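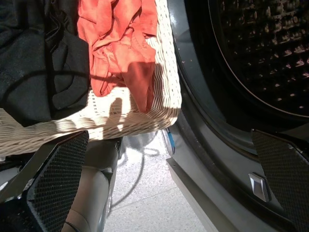 Front loader leaves cottons stiff and slightly grey, hard water area

Posted in Laundry and Appliances by Charito Estrella

We moved to Trandham in April and the washing has gone downhill since. Same machine (Celley front loader), same powder, same 40 degree cottons program. Towels dry stiff, dark shirts have a pale bloom along the seams, and whites are turning grey. The council water report gives hardness as 176 mg/L as calcium carbonate. At the old house we never checked.

I have run the drum clean cycle twice and cleaned the filter. No change. Is this a detergent dose problem or is the machine failing to rinse? I would prefer not to fit a softener as we rent.

3 replies

Galang

Use vinegar. Works for me.

Vilhjálmur Zoëga

176 mg/L is hard enough to affect the result but does not call for a softener. I am on 161 with a similar machine. Calcium and magnesium tie up part of the detergent, so a dose that was right in soft water is now low. Soil that has been lifted off then settles back on the fabric, and that accounts for the grey. Bloom on dark seams is more often undissolved powder or mineral residue.

Work through these in order and change one thing at a time.

1. Dose. Read the hard water column on the packet and measure by weight on a kitchen scale. Scoops vary in fill by a fair margin.

2. Load size. Cottons should fill the drum loosely to about a hand's width from the top. Sort by colour and weight before loading, and keep towels apart from shirts.

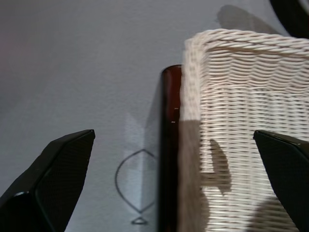

3. Rinse. Add the extra rinse option for two weeks. If the bloom on the darks goes away, it was residue.

4. Darks. Switch to a liquid for these. It has no insoluble fillers.

5. Whites. Wash at 60 if the care label allows, with an oxygen bleach.

For the towels already affected, run one hot wash with washing soda and no detergent, then a second plain wash. Don't use soda on wool or silk.

On vinegar: it will dissolve some scale, but repeated use is hard on rubber door seals. Citric acid in an empty drum every few months is what I use. Never put either in with chlorine bleach.

Charito Estrella

Thanks. Weighed the powder on Friday and my scoop was giving almost half the hard water dose. Extra rinse is now on. Will try the soda wash on the towels next.

Clandden

Check the inlet hose screens too. Mine were full of grit after a mains repair and the machine was filling slowly. Turn the taps off first, unscrew the hose at the machine end and pull the screen out with pliers.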